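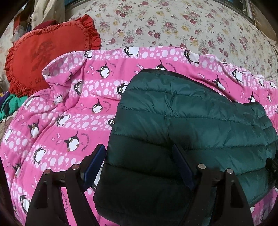 Review: Khosravi Home Folding Assistant, Two-Finger Model

Household Equipment Desk. Reviewed by Silvana Guerra; edited by Tahira Butt.

The Khosravi is a two-armed unit that stands beside a bed or table and is offered at $2489 for the home and small laundry trade. The maker states that it will fold shirts, towels and light outerwear without supervision. This review considers whether that claim holds for an ordinary bedroom.

Flat cotton goods gave little trouble. The unit folded a stack of 15 hand towels neatly, and only one had to be done again by hand. Tea towels and pillowcases were handled to the same standard.

Padded clothing was another matter. A quilted jacket has no firm edge, and its panels shift as soon as the fingers close. The fastest padded fold in our trials took 31 minutes, a task most adults complete in less than one. 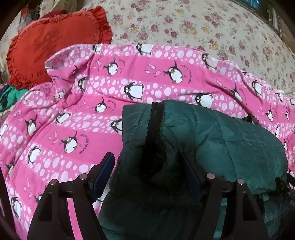 A quilted jacket on a patterned blanket: soft goods on soft goods.

The surface beneath the garment also matters. The manual advises a plain, firm table. On a made bed the unit often took hold of the bedding together with the sleeve, and busy prints appeared to make this worse. Reviewers stopped the cycle by hand on several occasions.
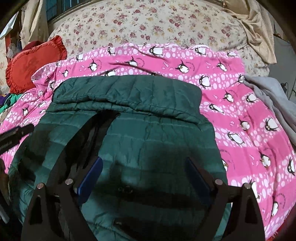 Users who intend to work on a bed should therefore expect to stay in the room, and the time saved is small. The competing Tratby unit, at $1493, folds towels only and makes no claim to do more. It is slower on flat goods but was left alone for a full afternoon without incident.

Noise is acceptable. The finger pads are easy to replace, and the printed instructions are clear – the section on zippers excepted.

The Khosravi may be recommended to small laundries with a steady supply of towels and a proper table. It is not recommended at present for general household use. The desk will test the unit again when the revised software is released in April.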